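Clilard Soft Goods Gripper Kit

Two-finger gripper with wrist camera for cloth, garments and other limp items

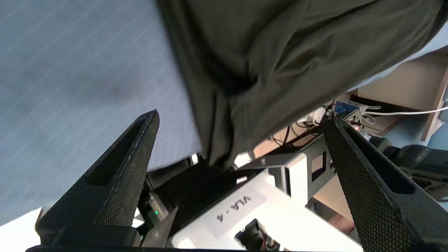 Overview

The Clilard Soft Goods kit is a bolt-on gripper and wrist camera for small tabletop arms. It is sold by Nikolovski for labs, repair shops and small laundries that want to pick up fabric without building their own tooling. The kit fits the arm you already have if the wrist flange matches one of the three adapter plates in the box. If it doesn't, the drawing for the plate is on the downloads page and most machine shops can cut one from it.

It is a light-duty tool. Rated payload at the fingertips is 700 grams, which covers shirts, towels, pillowcases and most pants. It will not hold a wet bath towel or a winter coat, and we don't recommend trying.

Fingers

The fingers are black and matte, with a fine diamond texture on the grip side. A recessed channel runs the length of each one, so the finger has some give along its length and can close on a fold without cutting into it. They taper to a narrow tip. The tip is for picking up an edge or a single layer; the broader part near the base is for holding a bunch.

Fingers are a wear item. Replace them when the diamonds are smooth to the touch at the tip. In our own shop that comes after several months of daily use on cotton, sooner on denim. Spare fingers are sold in pairs. Don't mix an old finger with a new one, as the grip will pull to one side.

Wrist camera

The camera sits low on the wrist and looks out between the fingers. Both tips stay in view when the jaws are fully open, along with whatever is in front of them. Focus is fixed and set for the working distance at the fingertips. Cloth that is moving, or that is very close to the lens, can look soft.

Dark fabric needs more light than you might expect. Olive, navy and black all lose their creases in a dim room, and folds are what most picking software looks for. A plain desk lamp off to one side works better than an overhead light — the raised folds catch it and the hollows go dark.

Surface and setup

Clamp the arm to a table that doesn't rock. A pale, plain mat under the work makes dark items easier to pick out. For white sheets and towels, use a darker one.

Leave slack in the camera cable at the wrist and tie it off at the elbow joint. Run the arm by hand through its full reach before you turn on the motors, and watch the cable while you do it. Most of the support calls Unathi Pillay takes on this kit are about a cable that was tied too short.

First-time setup takes most people an afternoon. Calibration is a separate step and has to be repeated each time you change fingers.

What's in the box

Gripper body with fingers fitted
Wrist camera and cable
3 adapter plates
6 spare finger screws
Hex key
Printed setup sheet

Arm, power supply, table clamp and computer are not included.

Software

The driver runs on Linux. Open, close, hold and force limit are all exposed as simple commands, and there is a sample pick routine for a single garment on a flat surface. Folding is not included. Naledi Swanepoel keeps a page of customer-written routines, some of which do fold, but they come as is and we can't support them.

Recordings from the wrist camera can be saved with joint positions alongside. Expect the files to be large. The sample settings save at full size, so turn that down if you plan to record all day.

Customer notes

"We use two of them at Skorville for sorting returns. Good on knits, fair on slippery linings. I'd like a longer camera cable as standard." — Pieter Mahlangu

"Fingers are better than the ones we were printing. The force limit is set too high out of the box and it left marks on a silk blend until we lowered it." — Nuria Tesfamariam

The force setting was lowered in the May driver release. Kits shipped before then can be updated from the downloads page.

Service

The gripper body is rated for 1,000 hours between services. Service means new bushings, a clean and a check of the wiring. You can do it yourself with the Narnetti parts pack or send the unit back to us. Turnaround depends on how many are waiting, so ask Mbali Joubert for a slot before you ship.

Warranty covers the body and camera. It does not cover fingers, or cables damaged by being pinched in a joint.

Ordering

Price depends on quantity and on whether you need a custom plate. Send us the make of your arm, the flange drawing if you have one, and a short list of the fabrics you plan to handle. Loan units are available to schools for one term.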